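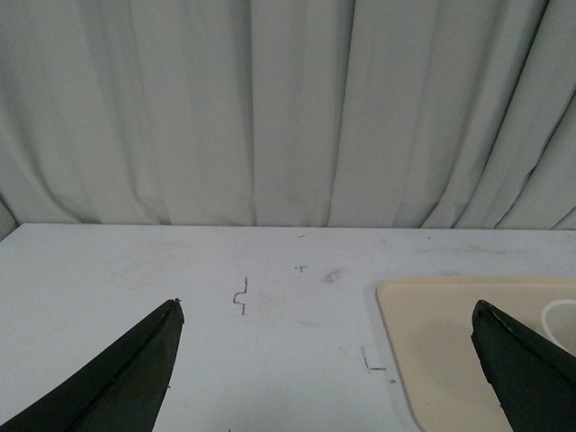 Feb 2, 2020
Back room, Gemesport

Meant to write this up before lunch and of course didn't, so it's going down in one long go with a cup of tea next to it, and apologies to whoever has to read my handwriting before it gets typed into the shared notebook.

The gray curtain is up. It has been folded over the back of a chair since before the holidays and I had stopped seeing it, the way you stop seeing a pile of mail, and then Jennylyn came in this morning with her own stepladder under one arm and said we were hanging it before either of us took our coats off. So we did! (I took my coat off. It was warmer than I expected up by the rail.)

The fabric is the Esura, the pale one. I had argued for the darker of the two swatches back when we were choosing and I want it on record that Jennylyn was right. It's a soft gray with a bit of blue in it, and with the white table in front of it there's very little to catch your eye except whatever you've put on the table, and for a backdrop I can't ask for more than that. The darker one would have been handsome and would have made every pale piece look like it was glowing in a cave.

What it cost, for the accounts: 469 for the fabric, heading tape and thread together. The rail was already on the wall from the last people and didn't cost us anything but some language.

Now, the pleats. We have a lot of them. When I worked out the width I added on for fullness, and then I think I added it on a second time from my own notes, having forgotten I'd done it once, and the result is a great deal of curtain for a fairly modest wall. In the middle it has behaved beautifully. There are a few folds there that are as crisp and even as if someone had ironed them into place, and I stood and admired them for longer than I'd like to admit. The right side is another matter. The folds go off on a slant and pile into one another, and there's one deep crease that runs down toward the table on the diagonal and throws a proper shadow. Over on the left it hangs looser and dips into a round sort of swag, which I find rather charming, but which Makis, when he put his head in, called "the theater end."

I've gone back and forth about the right side. My first idea was that the hooks had bunched. Jennylyn thinks it's the way it was folded over the chair all those weeks, with that side underneath, and that it will drop on its own if we leave it be. She has made more curtains than I have had hot dinners, so the plan is to leave it until March and only then get the steamer out. If it's still slanting at that point I'll take the hooks out at that end and space them again from the wall inward. Please don't anyone tug at it in the meantime. I know it's tempting. I've already tugged at it twice.

A note on the length, too, for whoever is tempted to take the hem up. It comes down to the back edge of the table and the two meet in a nice clean line all the way across, and from the chair side you can't see any wall at all. That was luck more than judgment. I had cut it long, meaning to trim once it was hanging, and then we pushed the table back and it looked so right that we put the shears away. If the table ever moves forward we'll have to think again, but for as long as the table lives there, leave the hem alone.

Speaking of the table. The curtain being new has made the table look its age, poor thing. It was fine yesterday. I'd have told anyone it was a white table, clean, nothing the matter with it, and now with fresh fabric behind it I can see every smudge we ever put on it.

So the second half of the morning went on marks. I'll put down what's there because I spent a good while with my nose close to it, and because one or two of you will recognize your own work.

The one everyone asks about is the zigzag, the squiggly dark one left of center that goes up and down like a stretched-out S with square corners. I had always assumed it was Makis trying out a pen. Makis says it's the Greek key pattern I was trying to explain to him for the border on the tea cozy, that I couldn't find any paper, and that I drew one and a bit repeats straight on the table and then got called to the phone. I have no memory of this, but it does sound like me, and the corners are a bit like mine. I withdraw the accusation.

The little cross is a registration mark, or it was once. When we were laying out the cushion panels we used a tiny T to show where the middle of the panel went and a dash up by the back edge to line up the top, and those two are still sitting there doing their duty with no panel to do it for. The L farther down toward the front is a corner mark from the same job. There ought to be more of that set, by my reckoning, and either they came off with normal wear or we only ever marked the one corner and eyeballed the rest, and having seen how those cushions turned out I lean toward the second.

Then there's the soft gray patch to the right of the cross, which I can't put down to a pen at all. It has no edge to it. It looks like something that was rubbed and spread, and my guess is tailor's chalk and a damp sleeve. There are other faint smudges and scuffs about the place as well, the usual thing you get where people lean and drag boxes.

What I tried, so that the next person doesn't go through it all again:

Warm water and dish soap, on a spot at the front near my chair. Took off a ring from a mug. Did nothing to a test line I'd drawn in the same pen as the marks (I think it's the same pen, it's the one that lives in the jar).

The Flinlow cleaner, the spray one from under the sink. Better. The test line went paler on the first wipe and was gone on the third, but the spot had a slightly different feel under my fingertips afterward, smoother than the surface around it, and I don't love that. The surface is matte and I would like it to stay matte. A shiny patch in the middle of the table would bother me far more than a squiggle does, and you can't put the dullness back once you've polished it off.

White eraser, the ordinary kind. This was Jennylyn's suggestion and it was slow and made my wrist ache, but it took up a faint scuff by the front corner and left no change in the feel that I could find. It also makes crumbs, and the crumbs find their way to the curtain hem, so put a cloth along the back first.

I stopped there and left the real marks alone. I'd like to watch the Flinlow test spot for a bit before letting anybody loose with it in the middle of the table. Makis is in favor of painting the whole top and being done with it. He has half a can of the Bansal white left over from the shelves and is itching to use it up. I've asked him to hold off until we've all had a say, since the last thing that got painted in here stayed tacky for 8 days and had a moth in it at the end.

And I'll admit I have a soft spot for the marks. There was a lot of work done on that table. We did the whole quilt order on it, and the 50 lavender bags for the school fair, and that dreadful christening gown that had to be unpicked and begun again. I don't mind a table that looks as though people have used it. But we did say we'd keep this one for laying out and looking at finished pieces, with the curtain behind, and a customer looking at a white pillowcase shouldn't have to wonder whether the L belongs to it.

A compromise, for everyone to argue with: erase what will come up with the eraser, leave the zigzag if it won't, and lay the big sheet of paper down when we're looking at anything very pale. And from now on, pencil on the cutting table only. The jar with the pens has moved to the windowsill, where you'll have to get up and fetch one, and I hope that by the time you've walked back you'll have thought of paper.

Other bits from today while I'm at it.

There's enough of the Esura left over for tiebacks, if we want them. I'm not sure we do. Jennylyn has rolled it and put it on the top shelf with a pin through the end. The pin has a yellow head, mind your fingers.

We are down to 6 spare curtain hooks, in the tobacco tin. If we end up respacing the right-hand end we may want more, so I've put them on the shopping list under the bobbins.

The stepladder is Jennylyn's and is going home with her, so if anyone wants to look at the rail, ask her to bring it back, and please don't stand on the swivel chair. I'm looking at no one in particular, Makis.

I ran the lint roller down the curtain from the middle out to the left and then ran out of sheets. The right side hasn't been done. It doesn't need it badly, and given my feelings about tugging it's probably best left until the steaming.

Will look at the test spot again when I'm next in and write underneath this.

Added later, in pencil (on paper!): Jennylyn wants it noted that she measured the wall before we bought the fabric, that her measurement was correct, and that the double fullness was all mine. It was.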